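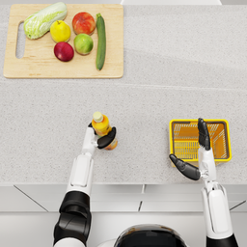 Rostley Film Society – Programming Desk

Filed under: Guides, Marathons, Franchise Viewing

How to Pick a Viewing Order for a Movie Series That Can't Count

Sooner or later you will decide to watch all of something. The Rostley members' shelf holds 1,815 discs, and a depressing number of them have a numeral in the title. The numerals don't help. There are prequels made last, remakes with the same name as the original, and at least one Part 3 for which we have never located a Part 2. What follows is how the desk puts a running order together for the November marathon.

Start with the release list

Write every title down in the order it came out, with the year and the running time. Include the TV movie. You won't want to include the TV movie, but it explains where the brother went, and someone in row two will ask.

Add up the running times before you fall in love with the plan. Our ceiling is 463 minutes for one day. Past that, people begin to resent the hero personally.

Mark the reboots

Draw a line across the list wherever a film ignores the ones before it. Some films ignore only a few of their predecessors and keep the rest, like a family picking which cousins to invite. Give each of those its own branch and note which earlier films it still admits to. You'll usually finish with two or three branches, and any one of them makes a decent program.

Pick one. Trying to show all the branches in a day means killing off the same character three times before dinner, and the third death gets a laugh.

Release order or story order?

Release order, for a first viewing. A prequel is written for people who already know the secret, so it tends to open by blurting the secret out. Story order is fine for a room full of fans, who will talk over it anyway.

The exception is a prequel that was made very late and very cheaply. Put it first, while everyone is fresh and the coffee still tastes like coffee.

Decide what to skip

Any entry can go if it passes this test: read the plot summary of the next film and see whether you're confused. If you aren't, cut it. We cut four films from the Pirihi series this way and the story got clearer. We did get one angry note, in green ink.

Don't cut the bad one everybody has heard of. Half the seats are sold on the bad one.

Build in the breaks

After every film, 9 minutes. That covers the restroom and the beginning of an argument about the ending. After the second film, take 55 minutes and feed people. Juvar, across the street, does a tray of sandwiches if you call the day before – call two days before if you want any without egg.

Check the discs

Play the first and last chapter of every disc on the machine you plan to use. Box sets are the worst for this. Our Atance set has the right label on every disc and the wrong film on two of them. Check the subtitles too, and switch off the commentary track, unless you want the director apologizing over the opening credits.

Print the order and tape it to the door. Leave room at the bottom, as they'll have announced another one by then.

Page last updated 14th June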